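Kukinum Community Circus: Big Top and Grounds Inspection, with Comments
Posted to the members' page by Ulla Vainio, ground safety
Season: October, Wullthorpe showground

Several members have asked why we opened eleven minutes late at Wullthorpe. The answer is item 7. The full checklist is reproduced below with my comments, and with Rosaire's comments where he got to the clipboard first. Ratings are the usual ones: OK, OK with grumbling, Fix before doors, and Fix before anyone else sees it.

PART A. THE TENT

1. King poles upright and seated on base plates
OK.
Both plumb. Rosaire Petrenko has written "straighter than the road in" and he is correct, though it is a low bar.

2. Main guys tensioned and ratchets locked
OK with grumbling.
North side was fine. On the east side one ratchet had been locked with the handle open, at shin height, beside the path to the toilets. Closed and taped. Whoever did this is invited to walk that path in the dark with a tray of lemonade.

3. Stakes driven to the painted line
Fix before doors. Fixed.
Two stakes on the creek side were proud of the line by a hand's width. The ground there is clay over something harder than clay. Gudrun Söderlund moved both a half-metre along and they went in like a spoon into porridge. I have marked the bad patch on the site plan so that we can forget to look at it next year.

4. Stake covers fitted on all public paths
OK with grumbling.
All fitted. The tennis balls are still legal under our own rules, but they are grey, the grass is grey at dusk, and a grey tennis ball on a steel stake is a trap with a hat on. New yellow ones, please.

5. Canopy free of tears, pooled water and birds
OK.
Small patch by the band platform is holding. One magpie, escorted out.

6. Wind meter mounted, reading, and visible from the ring door
OK.
Reads properly since the battery was put in the right way up. Evacuation threshold is written on the card beside it. Please stop drawing moustaches on the card.

7. Exits clear to full width, inside and out
Fix before anyone else sees it. Fixed, late.
Exit 3 was blocked on the outside by the popcorn trailer. I was told that the trailer was only there for a minute. It had its awning out, its chalkboard up and a queue. Moving it required finding the driver, who was in the queue. Exit 3 is now coned off to the full width of the opening plus a metre, and the cones have been told to stay.

8. Exit signs lit on mains and on battery
OK.
Tested by pulling the plug. Kaisu Kallio was on the lighting desk at the time and would like it recorded that a warning is customary. Recorded.

9. Extinguishers in place, tagged and reachable
OK with grumbling.
All present. The one behind the costume rail was reachable only by a person willing to climb through sixteen sequinned waistcoats. Moved to the tent post, where it now clashes with everything.

PART B. SEATING

10. Bleacher pins and clips, every bay
OK.
Bay numbers 1 to 16 checked by hand, not by glance. Bay 9 had a clip that was a bent nail. It was a very good bent nail and has been retired with thanks.

11. Boards tight, no splinters, no lifting ends
OK with grumbling.
Back row of bay 4 sanded. The board is sound, but it had ambitions.

12. Posted capacity matches licence
OK.
Capacity is 1000 and the sign says 1000. For those who enjoy history, the old canvas in the shed at Ilano still has its painted figure of 1562 over the door, from a time when people were apparently narrower. Nobody is to put that canvas up for nostalgia.

13. Accessible bays level, with companion seats
OK.
Ramp angle checked. The matting had curled at the bottom edge and has been pegged down flat.

14. Underside of seating clear of rubbish and storage
Fix before doors. Fixed.
The space beneath the seats is not a cupboard. Retrieved from it: a unicycle without a saddle, a saddle without a unicycle (different unicycle), two bags of straw and the missing half of the ticket booth counter. All straw must go to the covered bin outside the fence.

PART C. RING AND RIGGING

15. Ring curb sections bolted, padding on
OK.
One bolt replaced. The padding covers are clean for the first time since Araba Owusu joined us, and I do not believe these facts are unrelated.

16. Ring floor swept, dry and free of loose matter
Fix before doors. Fixed.
This is the item people sign without looking at, so I shall go on a bit. The clown entrée finishes in paper confetti. The wire act comes next. Confetti on a vinyl floor behaves much like ice, only more festive. The ring must be swept to the curb between those two acts, and the pan must be emptied into the lidded bin and not behind the curtain. I found the behind-the-curtain collection. It was extensive and included some of last year's.
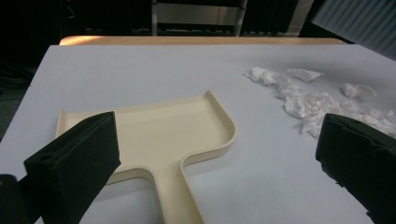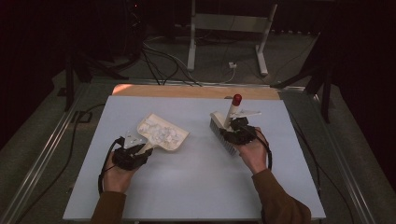 Dustpan, seen in both; brush in the second.

17. Aerial points inspected and logged
OK.
Log is up to date. Inspection tag 1417 was illegible and has been reissued under the same number, so do not panic when it looks new. Shackles moused, swivels turning, strops within date.

18. Trapeze, silks and lyra inspected by the artist and by one other person
OK with grumbling.
Both signatures must be on the sheet. "Me" and "also me" are not two signatures. Gudrun re-inspected the silks with the artist present and found nothing wrong, and everybody was very polite about it.

19. Crash mats: seams, handles, straps
Fix before doors. Fixed.
A strap on the larger mat had been repaired with a dressing-gown cord. The knot was excellent. The cord was not rated for anything beyond modesty. Proper strap fitted from the spares box.

20. Tightwire anchors and tension gauge
OK.
Gauge agrees with the spare gauge, for once.

21. Juggling and fire props stored separately
OK.
Fire props are in the locked steel cabinet, fuel is in the other locked steel cabinet, and the keys are on different people. Rosaire has added, "One of the people is asleep in the van." We found the van.

PART D. POWER AND LIGHT

22. Generator sited, fenced, earthed, fuelled cold
OK.
The Partanen set started on the second pull and ran all night without its usual cough. I would rather it coughed. I know where I am with the cough.

23. Cables flown, ramped or buried at all crossings
OK with grumbling.
One extension lead was running across the performers' entrance at ankle height, to power a kettle. The kettle has been relocated to the cookhouse. I have received representations about the kettle. The kettle stays in the cookhouse.

24. RCDs tested at every board
OK.
All tripped on the button. Dates written on the boards in actual dates this time.

25. Followspot platform: rail, ladder, tether
Fix before doors. Fixed.
Tether was present and clipped neatly to itself. It needs to be clipped to the lamp.

PART E. PEOPLE

26. First aid kit complete and first aider named on the board
OK with grumbling.
Kit complete apart from the bandage scissors, which were in wardrobe being used on a bandage-coloured ribbon. Araba is named as first aider for both shows.

27. Evacuation announcement rehearsed
OK.
Kaisu read it over the PA at noon. It was clear and calm. A dog walker on the showground left immediately, so I consider it tested.

28. Lost children point signed and staffed
OK.
No children lost. One grandfather, returned.

29. Stewards briefed, vests on
OK with grumbling.
All briefed. Vests are to be worn on the outside of coats. It was cold, I understand, but a fluorescent vest beneath an overcoat is a private matter.

30. Animals on site
Not applicable.
We have no animals and have not had any since well before my time. I keep the line because the council form has it, and because every town we visit has at least one person who asks where the elephant is. The elephant's tub is at Ilano, holding up a workbench.

OUTSTANDING FOR NEXT STAND

Yellow stake covers (item 4). Gudrun to buy.
Popcorn trailer position to be drawn on the site plan in pen (item 7).
Second lidded bin at the ring door, with a lid that belongs to it (item 16).
Spare strap for the small crash mat, so we have one before the dressing gown loses anything else (item 19).
Separate, labelled scissors for wardrobe (item 26).
Kettle: closed.

COMMENTS

Rosaire Petrenko: Item 7, the driver was third in the queue. I think he should have been allowed his popcorn.

Ulla Vainio: He was allowed it. He carried it while he reversed, and I have added that to the list as well.

Kaisu Kallio: Can we have the moustache card from item 6 when it's replaced? The box office would like to frame it.

Gudrun Söderlund: Covers ordered. They only had lime. I've told them lime is yellow.

Ulla Vainio: Lime is fine. Bring the receipt, and a mallet, as ours has gone back under bay 4.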